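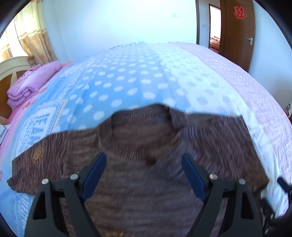

I'd been told the planner would sulk if I gave it anything with sleeves, and of course the first thing my sister pulled out of the drawer was a jumper.

"It's knitted," I said. "It stretches."

"So do you want it folded or not?" said Tegan.

I did want it folded. I'd spent 4 months at Dultance writing the bit of software that decides where to pinch, and it had managed tea towels, pillowcases and one very stiff apron. McKinnon, my boss, had gone home to Koltville and left me a note that said SLEEVES, ROCHELLE, underlined until the pen went through.

So we spread the brown thing on the spotty side of the bedding and I opened the laptop on my knees. The trouble was the stripes. My lovely edge finder (I was so proud of it!) saw every dark streak in the knit as a possible fold, and it came back with 1,375 of them. A jumper has one front, one back and two arms. I said this to the screen quite loudly.

"Show it how Nan does it," said Tegan.
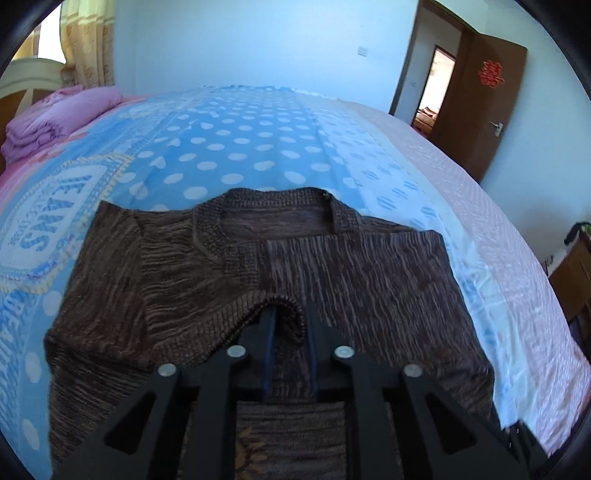
Nan always did the arms first, straight across the tummy, as if the jumper had been told off and was sulking about it. I'd never written that down. My code went hunting for the biggest flat piece and worked outwards – a decent plan for a pillowcase and a hopeless one for anything with a cuff. I scrapped 200 lines before lunch. Then I put five of them back, because they were the ones that opened the fingers.

By then I had a new rule: find the neck, find the cuffs, bring each cuff to the middle, and only then think about the hem. I called it Cillamon, after Nan's old boat, and I didn't tell McKinnon why.

"Is it thinking?" Tegan asked, after a bit.

"It's choosing."

"It looks like thinking."

The plan came up on my screen as a wobbly green line, sleeve to belly, sleeve to belly, up from the bottom. I ran it again to be sure. Same line. I rang Fletcher at the workshop and read it out to him, and he was quiet for so long I thought he'd put the phone down.

"Rochelle," he said, "that's how my mum does it." 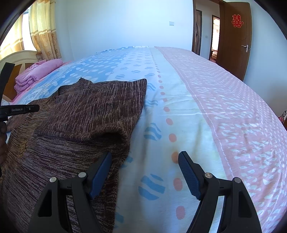 Story by Evangelia Gavalas
17 August 2018

McKinnon rang that evening and I told him sleeves were coming along. He asked about hoods.

I looked at Tegan, who was already going through the drawer.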